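Festow Opens Registration for Its October-Tested Linen Folding Course

PURBA, 2019-11-19 – Festow, the home-care school run by Zandier, today opened registration for a short course on folding and putting away household linen, a subject most adults believe they have already mastered and most linen closets suggest otherwise.

The course is called Pallutell and is taught in bedrooms, on made beds. Festow tried folding tables first. Students folded beautifully on them, then went home and did it on the bed like everyone else.

The October trial took in 118 people and up to 2000 towels, napkins and pillowcases, many of them past their best. Fitted sheets were left until the final session, when it was too late to ask for a refund.
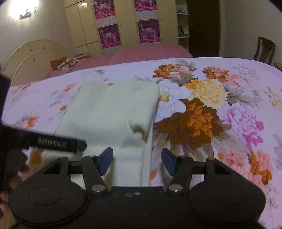
Stains get a lesson of their own. Pallutell students learn to check the corners before folding, set marked pieces aside for another wash, and decide what should quietly become a cleaning rag. Festow takes no position on guest towels, having lost one evening of the trial to that argument – and part of the next.

Also covered are stacking by size, labeling shelves, and getting a bedspread back on straight once the folding is done. Busy floral prints are welcome and hide a good deal.

The course costs $133 and runs for 31 days, with one home visit included. Students supply their own linen, unironed. Registration is open now at the Festow office in Purba.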